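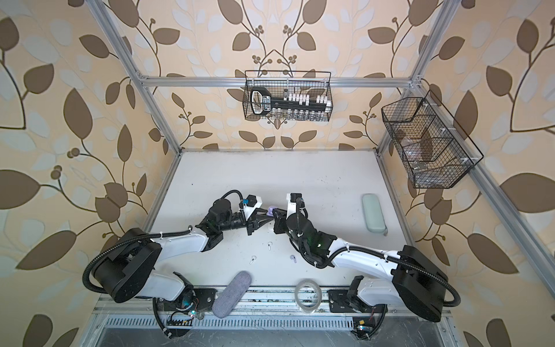
Según Ya-wen Chiu, lo difícil de enseñar a dos brazos a guardar auriculares es el traspaso, el momento en que una pinza suelta y la otra ya tiene que haber agarrado.

Inicio | Entrevistas | Laboratorio | Contacto

Yo venía con mil preguntas sobre redes neuronales y acabamos hablando de dedos (me encantó). El proyecto se llama Flevent y aprende por imitación: una persona teleopera los brazos y el modelo copia. Empezaron con 231 demostraciones. "Con eso agarraba bien, pero entregaba fatal", me cuenta. En octubre llegaron a 600 y cambiaron otra cosa - ahora predice los movimientos de ambos brazos a la vez.

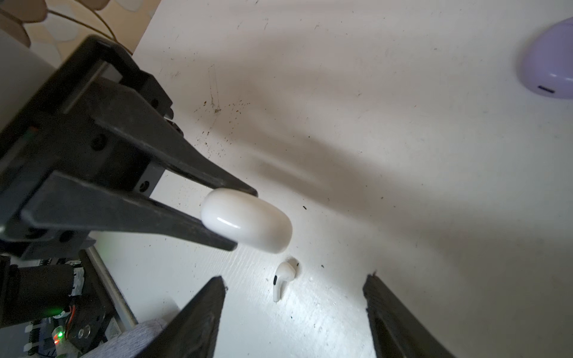
Le pregunté si bastaba con más datos. "No. Repetimos el entrenamiento con 600 y los brazos por separado, y seguía soltando antes de tiempo". Lo siguiente será probar con objetos que el modelo no haya visto nunca.

Comentarios

Zilmont: ¿Van a publicar los datos?

Jelínek: A mí me pasa igual con las entregas, ¡qué alivio leerlo!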